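Guides > Weekends on foot > Planning your own town walk

Last updated: April

How to plan a town walk your friends will finish

I've been putting together little walks for friends for a few years now, mostly round Nulton and once (never again in August) over in Gadalora, and I keep getting asked how I do it. So I've written it all down. You don't need any special kit or to know a single thing about architecture, just a map, a pencil and one spare morning.

Start with the end

I used to pick a nice starting point and then wander outwards, and every time we'd fetch up somewhere dull with tired feet and no bus. Now I choose where I want to finish and work backwards. My favourite finish in Nulton is the Broketti café, where they do an enormous cheese scone and don't mind muddy shoes. Once you've got that fixed, find a start that's easy to reach by public transport and draw a wobbly line between the two. Wobbly is good! A straight line usually means you've followed a main road and you'll spend the whole morning shouting over lorries.

Keep it shorter than you think

My first proper route had 26 stops on it. We got through 16 and then everybody wanted lunch, me included. A walk of two hours with a sit-down in the middle suits most groups, and if people are still lively at the end you can always tack on a bit extra. Remember too that a group goes at the speed of whoever's doing up their laces.

Walk it on your own first

Please don't skip this one. Maps are brilliant for working out distances and hopeless at telling you what a street feels like. I do my trial walk at the same time of day I'm planning to take the group, usually setting off at ten in the morning, so I know which side has the sun and which cafés have bothered to open. Take your time over it and look down as well as up. I get terribly fond of ordinary pavements, and I'll quite happily bend a route by a street or two for a good bit of stone underfoot.

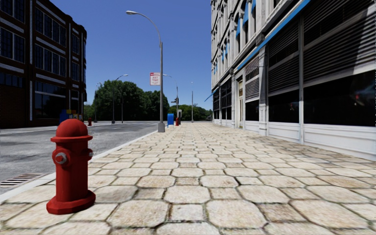
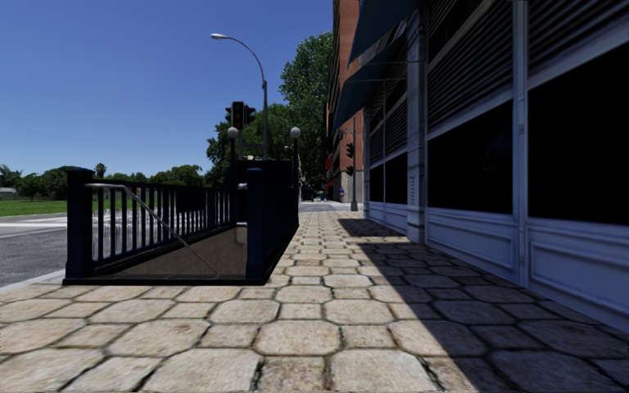 Wide paving is lovely for a group, with room to stop and natter.

While you're on the trial walk, jot down every place you could pause without blocking a doorway. You'll want more of these than you expect. Mark the loos as well, and the benches, and anywhere with an awning deep enough for a few people to hide from a shower. I write all this straight onto a printed map in pencil, then go over the useful bits in pen when I get home and rub out the rest. My Coughlan Street map has been rubbed out so often it's gone see-through in one corner.

Pick a thread

A walk hangs together better with a theme, and it can be a daft one. I've done clocks, ghost signs, doors of a certain green and places that used to be cinemas. The best one I ever made was all about house names, and it didn't go past anything you'd find in a guidebook. Look for things people can spot for themselves, too, and then you won't have to talk the whole way.

What to say when you stop

Two or three sentences is plenty. I write mine on cards, one per stop, with the fact I'm most likely to muddle written in capitals (usually a date). If somebody asks something you don't know, say so and look it up over the scone. Your local library is a treasure for this sort of thing, especially the old trade directories, and I've lost entire afternoons to finding out who sold hats where.

On the day

Send everyone the meeting point the evening before, and be very exact about it. "Outside the station" has caught me out, as there are two exits and we had half the party at each. Bring water, a plaster or two and your cards in a plastic wallet. Let the group know where the finish is before you set off, in case anyone wants to peel away early and meet you there.

And ring ahead to the café if there are more than six of you. They'll want to put some scones by.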